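What We Keep by the Front Door: A Small Study of Household Clutter

Project report, Domestic Life and Material Culture
Sena Alhassan and Kiran Rajput
July 20, 2025

Where the idea came from

The course asked us to study "a site of everyday practice." Other groups picked the farmers market, the laundromat and the bus depot. We picked the place near the front door where people drop their stuff, mostly because Kiran had lost his keys the morning the proposals were due and was in a mood to blame furniture.

Our question was simple enough to fit on the form: does having a container by the door change what piles up there? The advice columns are certain that it does. Buy a basket, they say, and your life will be in order by dinner. Neither of us had seen this happen in any home we had lived in, but we agreed to keep an open mind until the data came in.

How we did it

We studied households in Bratcombe, in the streets between the old rail cut and the college. We had 3 households, which our instructor called "intimate." Each one agreed to write down every item that was set down within arm's reach of the front door, along with what it was and whether it had left by bedtime. We called this area the drop zone. The households called it other things.

The logging ran in 2 phases. In the first, people lived as they normally did. In the second, they put a container of their choice in the drop zone and were told to use it or not use it, as they liked. We gave no budget and no instructions about size, which we regret and will come back to.

Over the whole project the logs recorded 1,095 items. An item was anything a person put down on purpose. A sock that fell off a child was not an item. This rule came up more than we expected, and one family appealed it twice.

We also did a short interview with each household at the end. These were recorded on Kiran's phone and typed up by Sena, who would like it noted that people say "you know" a great deal when asked about their mail.

What was in the piles

Mail was the largest group by a good distance. Most of it was unopened, and most of the unopened mail was from companies asking people to go paperless. After mail came keys, then bags, then a group we labeled "in transit," meaning things that were supposed to be on their way somewhere else. Library books, a borrowed cake pan, returns for the shoe store, a neighbor's parcel.

The in-transit group turned out to be the interesting one. Keys and bags came and went daily. In-transit items came and did not go. One household had a casserole dish belonging to a relative in Dravport that had been waiting by the door since October. It was there when we started and it was there when we finished. By the interview stage they were using it to hold coins.

We sorted every item by how long it stayed: gone by bedtime, gone within the week, or still there when the phase ended. The last group contained 182 items across both phases. We had planned to call this group "long-stay." In our notes it is called "the residents," and after a while we stopped correcting it.

What the container did

The container did help with keys. Before it arrived, people reported keys on stairs, on the radiator, in coat pockets and once in the refrigerator. Afterward the keys were in the container, even if the container itself had to be emptied onto the floor to reach them.

For nearly everything else, the container made the pile taller and gave it sides. Mail that used to be sorted in a bad temper every few days now sat where it was, because it had a home. People told us the area "felt tidier." When we compared the logs, more items were staying longer than before. The feeling and the pile were going in opposite directions, and both seemed quite real to the people living with them.

We think this is because a container looks like a decision. An envelope on a bare shelf asks to be dealt with. The same envelope in a nice basket has been dealt with, as far as anyone walking past can tell. Open wicker was popular with our households, and it has its own cruelty, which is that you can see the bill through the side.
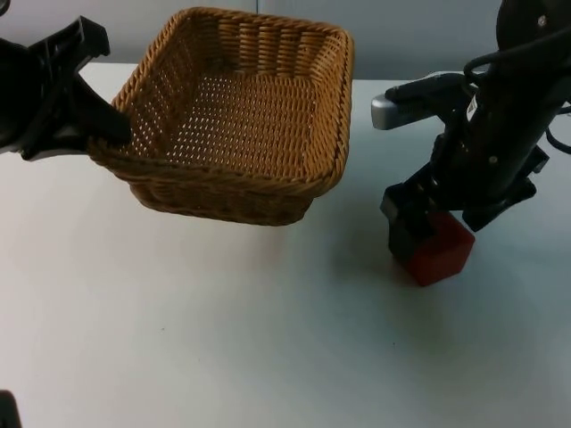 Kęstutis Paju disagreed with nearly all of this when we read him the draft. He said that the point of putting a thing by the door was never to make it leave. It was to stop it from being lost, and a pile that keeps things from being lost is doing its job. By that measure, he said, his drop zone was the best-run part of the house, and he would thank us to stop calling his mail residents.

We took this seriously, partly because he was right about the keys. Our measure assumed that a short stay was a good stay. That works for shoe returns, which have a deadline. It works less well for an umbrella, which ought to be by the door all year and which our method scored as a failure every night. We went back through the logs and pulled out the items that plainly belonged there. The overall pattern held up, though it got less dramatic, and the umbrella was cleared of all charges.

The size problem

We should have set a size. One household chose a shallow dish. Another chose something that could have held a medium dog. It is not surprising that these produced different results, and it would have been nice to think of it before we started.

The dish was the most effective container in the study. It filled up almost at once, and when it was full, mail slid off it onto the floor, where people stepped on it and became annoyed enough to open it. The large one never filled up during the logging and was never emptied either. Pendo Ndung'u, whose household owned it, told us she had found a birthday card at the bottom with a check in it, and that she considered this a point in the container's favor. We did not have a column for that.

If we did the project again we would give each household the same small container first and the same large one later. We would also ask them to log what they took out and what made them do it, since our forms only caught the going in and the bedtime check. Several of the best stories in the interviews are about the taking out, and they appear nowhere in our numbers.

Problems with the study

People behave better when they are writing things down. One household admitted to cleaning the drop zone before the first day of logging "so it would be fair." Another got tired near the end, and their last entries say things like "usual" and "more of same." We coded "usual" as one item, which is almost certainly wrong.

All of our households were renters with small entryways. A house with a proper hall and a closet may work differently. Wekesa Kombo grew up in one, in Sumier, and reports that the closet was also full.

There is also the matter of the second phase always coming second. Piles may simply grow. We had no household that went without a container the whole way through, so we cannot rule out that the mail would have built up anyway. Our instructor wrote "yes" next to this paragraph in the draft and underlined it.

What we would tell someone with a pile

Based on three homes, please be careful with any of this. Still, a small dish for keys seems worth having. Put it somewhere the mail cannot reach. Keep things that are leaving on a hook or on the floor in front of the door, so that you have to pick them up or trip over them. And if someone else's dish has been sitting there since last fall, call them and ask if they want it back. The family with the casserole dish finally did this after the interview. The relative had bought a new one and asked them to keep it.

Thanks

We are grateful to the households for their patience with the forms, and to the Arancibia reading room for letting us spread paper over the big table for longer than we had said we would. The log sheets have been filed with the department. Kiran's keys were in his other jacket.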